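Notes for the floor coverings talk, second session
Speaking time with questions: until the tea break at half past three

Start without the slides. Ask who has a pale floor at home, hands up. Ask who would choose it again. Leave the hands up long enough for people to look round.

Then the subject. I fit floors and I have cleaned a good many as well, and the calls I get in November are mostly from people with light, patterned surfaces: marbled vinyl, stone-look tile, short wool rugs in grey and cream. They all say the same thing on the phone. The floor looks dirty when it's clean and they can't tell when it's dirty.

Three samples go round now. Start them from the left side of the room. Kovham is the vinyl, the palest. Ikano is the tile, heavy, please use both hands. Cernier is the rug offcut, and it sheds a bit. Ask people not to put their cups on it.

First point is about pattern. A plain white floor shows every crumb. A marbled one hides most of them, which is why people buy it. But the pattern also hides the things you want to find: an earring, a screw from the back of a shelf, a patch where the finish has gone. I spent most of a morning at one house on my knees looking for a 7 mm washer on a grey marbled floor. It was under my own toolbox. (Pause. They usually laugh at this.)

Second point is brown. Most patterns sold as grey and white look colder on the shop card than they do once they are down. Brown in a grey pattern does two jobs. It takes the cold off the room, and it gives tea, mud and wood dust somewhere to disappear. The trouble comes when the brown is gathered in one place. A few thin lines read as veining. A darker, grainy patch reads as a spill, and people will scrub at it.

Slide up. Leave it up while the samples finish going round. Say only that there is grey and white all over, with thin brown lines through the middle and one darker speckled patch towards the right, and that a small area like that is where the eye goes.
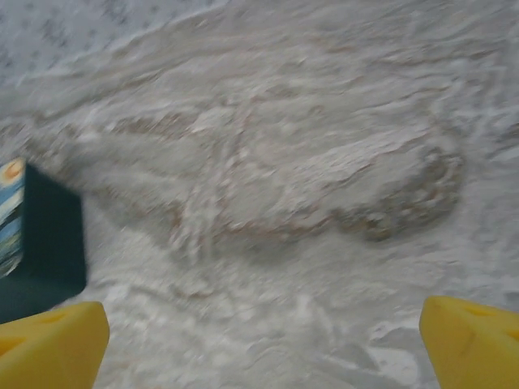

Gervásio Miranda: I'd argue with the scrubbing. In my experience people stop after a week and put a chair over it, and then the chair legs do the real damage. So I'd tell them to leave the patch alone and buy felt pads.

Agree with him on the pads. He will probably make the point again from the floor, so give him the time. My only quarrel is that self-adhesive pads pick up grit, and grit under a pad is as bad as a bare leg. Check them when you change the clocks.

Third point is light. Hold the Ikano tile flat, then tip it towards the window. The ridges show up and the grey seems to change. Anyone choosing a floor should put the sample down on the floor, by the window, and look at it from standing height in the morning and again with the lamps on. Looking at it upright on a shop wall tells you very little. If the shop won't lend a sample, pay for one.

Cleaning, briefly. Handout has the detail.
Vinyl: damp mop, well wrung, no steam.
Tile: same, but rinse, or the film builds up in the low parts of the texture and goes dull.
Rug: vacuum with the brush bar off if it is a loop pile. Blot spills from the outside in.
Stop there unless asked. Last time I went on about grout and lost the back row.

Money. The hall job at Kuo came to 495 for materials, and around 2 square metres of that was waste from matching the pattern. Tell them to ask the fitter about the repeat before ordering. With a large marbled repeat you pay for offcuts you can't use anywhere but the inside of a cupboard. Keep one decent offcut anyway — if a piece needs replacing later, the new batch may not match.

Dark furniture on a pale floor. Somebody always asks. It works, though dust shows on the furniture before it shows on the floor, and a heavy box or cabinet that stays put for years can leave a paler or darker shape underneath. Move things now and then if you can lift them.

Questions. If nobody starts, ask the person holding the Cernier piece whether they would want it in a hallway. My answer is no, bedroom only.

Collect all the samples before the break. There are 19 handouts, so one between two if the room fills up. The tile goes back in the padded bag, face inwards, and the projector lead belongs to the library.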